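Home Newsroom Products Support Careers Contact

Category: Company News / Product Safety

Brasuter Pauses Werker Lounge-Service Robot After Lid Handling Fault, Free Update to Follow

24/10/2022 – Brasuter, the family-run maker of the Werker service robot, is asking all of its hotel and lounge customers to switch off one feature of the machine, the small-item tidying routine, until a free update has been installed. The rest of the robot can be used as normal. We are very glad to say that no one has been hurt, and we would like to keep it that way, so we hope you will bear with us while we tell you the whole story.

Werker was built to help with the small jobs that keep a lounge pleasant between guests, such as lifting the lid from a waste container or picking up a little metal dish from a table and carrying it off to be emptied. In April we heard from the night team at one of our longest-standing customers, the Pratamance lounge, that their Werker had squeezed a polished lid so hard that it sprang out of the grip and landed on the floor several feet away. We took the machine back to our workshop, could not get it to do the same thing again, and returned it with a new set of finger pads. Looking back, we should have kept at it longer, and we are sorry that we did not.

Over the summer 11 more reports came in from different sites, and by then the pattern was much easier to see. Shiny, curved metal throws back a bright streak of light, and under low lounge lighting the robot's vision system can take that streak for the edge of the object. Werker then closes its grip in the wrong place and, finding less resistance than it expects, adds more force. Most of the time the item simply slips. In the worst cases it is thrown, or a dish is tipped and whatever is in it goes over the table.

The tidying routine is installed on 80 robots at 38 sites. Every one of those sites has had a phone call from us, and a letter with the same instructions is on its way. To switch the routine off, open the Tasks page on the robot's screen, choose Small Items, and press Hold. A blue padlock will show next to the name. Please leave it on Hold even if your own robot has never dropped a thing, and do let your night and weekend staff know, as they are often the ones who start the routine.

Until the update is ready, lids and dishes will need to be looked after by hand, the way they always were before Werker came along. We know that is extra work at the end of a long evening, and we are crediting the monthly service fee for every affected robot until the routine is back.
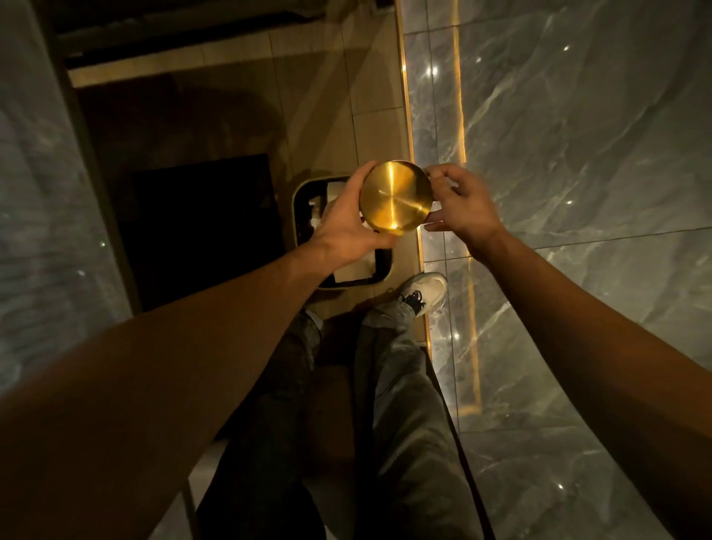
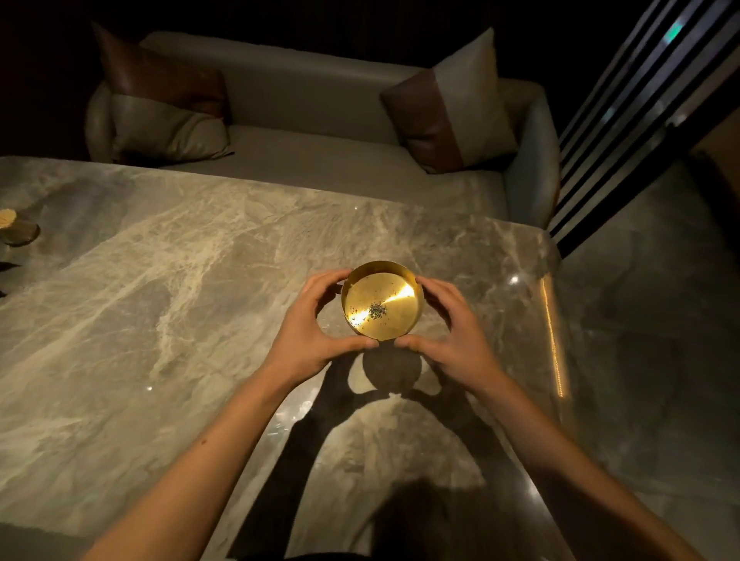 Small metal items being handled by hand.

The update itself comes from our software partner, Jitaru, whose engineers have been wonderfully patient with us through a great many late calls. It teaches the robot to look at an item from two angles before reaching for it, and it puts a firm ceiling on grip force, whatever the vision system believes it is seeing. So far the new version has been through 1,987 test lifts in our workshop with no thrown items – though it did refuse to pick up quite a few that it should have managed, and we want to bring that number down before we send it out. We would sooner have a slow robot than a strong one, at least for now.

We do not have a release date to share yet. Customers will hear from us by phone first and then by email, and a Brasuter technician will visit each site to install the update and watch the first few lifts alongside your staff. There is no charge for the visit.

If your Werker has dropped, squeezed or thrown anything, however small, please tell us through the Support page, even if it happened a long time ago and seemed too minor to mention. A rough idea of the lighting and what the item was made of would help us a great deal.

About Brasuter
Brasuter designs and services Werker robots for hotels, lounges and waiting areas. Press questions may be sent to the newsroom through the Contact page.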